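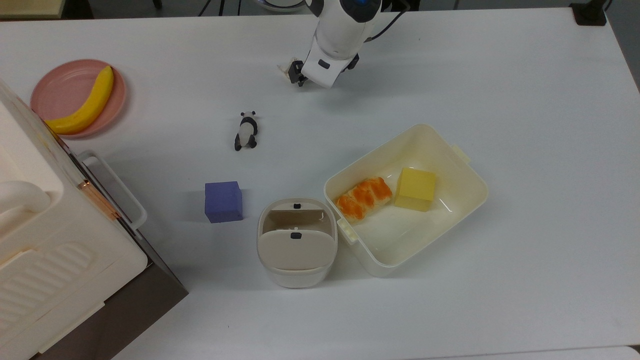 I have wanted to go to the July open day at Bukorport ever since my cousin moved to Stemitton, and this year I finally got my act together and booked. It's two hours on the train with one change, and I would do it again tomorrow! The building used to be a grain store, and most of the ground floor is now one long workshop full of robots. I had pictured big orange things welding car doors. The one I stood at longest was a white arm with a blue glowing ring round one of its joints, hanging over a table that looked like my niece's play kitchen: a banana on a pink plate, a tiny panda, toy bread in a box with the lid off. I was completely hooked.

They call the arm Gosta. The woman running the demonstration, Gülizar Aydoğan, let us shout out requests, so of course everyone wanted the panda. It went for it, missed, stopped for a moment as if it was having a think, and went again from a slightly different angle. The second time it got it, and there was a proper cheer (I may have started it). She told us small, lumpy things are much harder than blocks, and that the banana gives them more trouble than you'd expect because of the curve.

What I liked most was how open she was about the bad runs. They'd logged 2241 attempts since the spring, and she put up a film of the worst ones, bread flying off the table and all. A boy of 13 next to me asked why they didn't just tell it where everything was, and she gave him a good five minutes on it, with drawings on the back of a leaflet. He kept the leaflet.

Upstairs there's Puma, a little wheeled thing that carries parts between benches, but there was a queue for that on the stairs and I only saw it go past twice. Next time I'll start up there.

Tickets were free, tea was 50p, and the cheese scones had gone by 2, so take a sandwich. The cloakroom is tiny as well. I left my umbrella in it, and if anyone from Bukorport is reading, it's the green one with the bent handle.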